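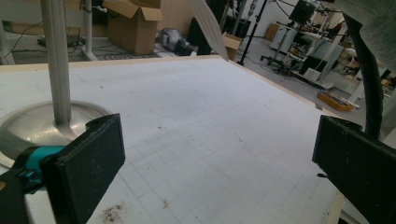

28 September 2025 - Prollcombe workshop

Big white table, day one of really using it! I love having this much flat surface. The faint grid is so handy for squaring things up, I've wanted one since June. Pale wood edging stays.

Still to do:
Try to get the dark smudges off (Simport cleaner first, test a corner).
Sketska layout at 16 cm spacing, then again at 8.
Ask Raptis for 3 more lengths of edging.

Grid is pale, so pencil lightly - one curved line is plenty. More after lunch.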